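Subject: Re: [hirstead-home] Folding knits that won't stay folded
Date: 2022-04-30

On the Hirstead Home list, a member wrote:

> I have a stack of thin ribbed tops and every one of them
> slides out of its fold as soon as I pick it up. I fold on the
> bed. Am I missing a step, or should I give up and hang them?

Please don't hang them! I hung mine for years and they all grew little points at the shoulders, and one came out long enough to wear as a nightgown. You have my sympathy, though, because ribbed knits are the most stubborn things in my laundry, and I say that as a person who has folded fitted sheets for a family of 5.

My first thought is to get off the bed. A bedspread grips the cloth from below, so when you smooth the top layer the bottom one stays bunched and you don't find out until it's in the drawer. I moved to a plain smooth table in December and it made more difference than any clever method I'd read about (and I have read a lot of them - my sister-in-law mails me clippings).

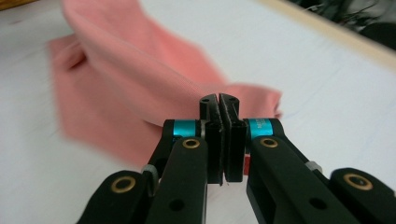
So start by shaking the thing out and letting it drop flat, then pat it from the middle toward the edges with your open hand. Don't pull on it. Ribbing stretches crosswise as soon as you tug, and then one side is wider than the other and you'll be chasing it all afternoon. If there's a roll or a ridge in the middle, lift that part and lay it down again.

After that I fold the sides in, bring the hem up to about 9 inches from the neck, and fold once more. Some people roll theirs, and I did too for a while, but mine came out with creases across the front that I had to steam. Your drawer may be kinder than mine.

As for keeping them folded, stand them on edge with a little company. I fit 12 in a drawer without squashing, and when I tried 17 I couldn't get one out without dragging its neighbors along. If you have only a few, a shoebox inside the drawer does nicely.

Do write back and tell us how the stack behaves. I'd also like to hear what anyone does with cardigans, the buttons defeat me every time.

Warmly, from the Paewai end of the list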